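January. Back on the garment table at Ludeck, and Naylor (the learning system, which has never ironed anything either) wants shirts. My target was 75 good examples of folding before tea. I can report that I am now a trained professional who gets a sleeve wrong in front of witnesses.

## Morning

Gloves on by nine. Straps first, then cables, then the straps again when the cables turned out to be under them. Denise Bloxham has a laminated sheet for this and I have ignored it for two months.
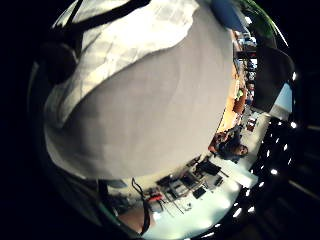
## Before lunch

Nineteen folds, of which I would show my mother perhaps six. The trick is to move as if you had never been in a hurry, while a clock on the wall suggests otherwise. Anything with checks is a mercy, as you can at least see when the lines have gone off. Plain white is misery. 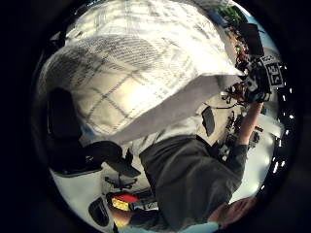
Too neat, said Sandra Lockwood, going through the first batch. She wants creases, fumbles and second tries, or Naylor will only ever learn shirts that behave. I said fumbles I could supply in bulk. She asked me not to do them on purpose, as the ones from Grusstead were done on purpose and look like amateur dramatics.

So I stopped trying and was told it had improved. 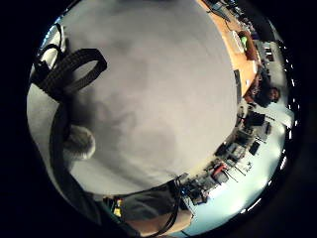
## Afternoon

The Nollura software lost touch with my left hand at 2 and I carried on for a whole shirt without noticing. Binned. Did it again, slower, with a sulk that I hope doesn't show up in the data.
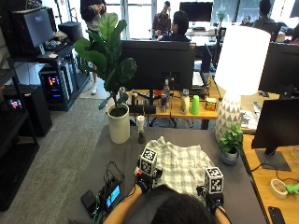 My shoulders have gone, and we are at 896 for the whole set, which sounds grand until you read what is still on the list: towels, trousers, a fitted sheet. The tag cubes on top of the gloves make me feel like a man balancing two dice on his hands, and by four I was holding my wrists up for them even on the way to the kettle. Tomorrow it's towels. I have asked for the fitted sheet to go to Denise.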